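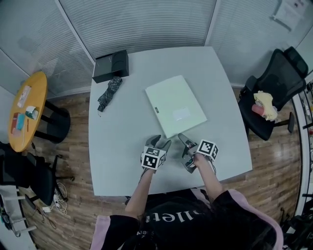

Two hand-held grippers, both open, at the near side of the table.

Notebook, May, Sunday, 7:40 p.m.
Match records database: penalty shoot-outs and appearance counts

Continued from the previous page. Goal for today was to get the shoot-out table to agree with the match table for the Kurnollow Cup archive. It does not agree yet, but the gap is down to 2 matches.

State at start: 935 matches loaded. Every match has a home side, an away side, a score after 90 minutes, a score after extra time if played, and a shoot-out score if there was one. The old loader (Mirkov format) put the shoot-out score into the extra-time field whenever the extra-time field was blank. A match that ended 1-1 and went to kicks was stored as a 5-4 win in extra time. That threw off goals scored, goals conceded, and the draw count for both teams.

Fix applied: if the competition rules for that season had no extra time before kicks, the extra-time field must be null. Seasons before 2000 all had extra time. From 2000 on, the early rounds went straight to kicks and only the semifinals and final kept it. I coded this by round and season in the rules table so it can be edited without touching the loader.

Reran. 13 matches changed. Checked each one against the scanned match sheets. 11 are correct now. The remaining 2:

Rustau v Cù, quarterfinal. Sheet gives 2-2 and then "Rustau on kicks" with no kick score. The newspaper table has 4-2, the club yearbook has 4-3. Both are possible sequences. Left the kick score null and set the winner flag by hand. The validator rejects a winner flag with no score, so it needs a third state, "decided on kicks, score unknown." Not written yet.

Cù v Kurnollow Town, second round replay. The replay and the original tie share a match ID. The loader kept the replay lineups and the original score. Needs to be split into separate records. Holding off until I know whether anything downstream uses that ID as a key. The appearance table does, the referee table might.

Appearances. Rule as agreed: a player gets an appearance if he started or came on. Unused substitutes get nothing. A substitute who comes on in extra time counts the same as a starter. Abandoned matches count only if the result was allowed to stand.

The old counts included unused substitutes wherever the sheet listed a bench without marking who came on. This inflates goalkeepers more than anyone else, as the reserve keeper is on nearly every bench and almost never plays. Sorted the list by difference between old and new count and the top entries are all keepers. Expected.

Open question on the most-appearances list: the leader under the old count drops below second place under the new one. Do not publish the change until the replay is split, because both players are in the replay lineup and the order could flip again.

Shoot-out wins by team. Query now reads the winner flag only, never the score. Previous version compared kick scores and silently dropped any row with a null. Rustau gains a win from this. No other team changes.

Also noticed: a match decided on kicks is a draw in the league-style summary (played, won, drawn, lost) but a win in the knockout summary. Both are right for their own purpose. The column headings are identical on the two pages and readers will compare them. Suggest "Advanced" in place of "Won" on the knockout page.

Debut dates. Ran min(match date) per player. Two brothers with the same initial at Cù were merged into a single player at some point, giving a debut well before the younger one could have played. Unmerged them using shirt numbers and position. Shirt numbers before fixed squad numbering mean very little, so position did most of the work. Marked medium confidence.

Not touched: own goals, attendance, red cards after the final whistle.

Next:
- add the third state to the validator
- check the referee table for the shared ID, then split the replay
- rerun appearances and compare the leader list
- change the knockout heading
- ask the Rustau archive for anything on the quarterfinal kicks

Backup taken before the rerun, in the usual folder, labeled pre-kicks. The rules table is not in that backup, export it separately.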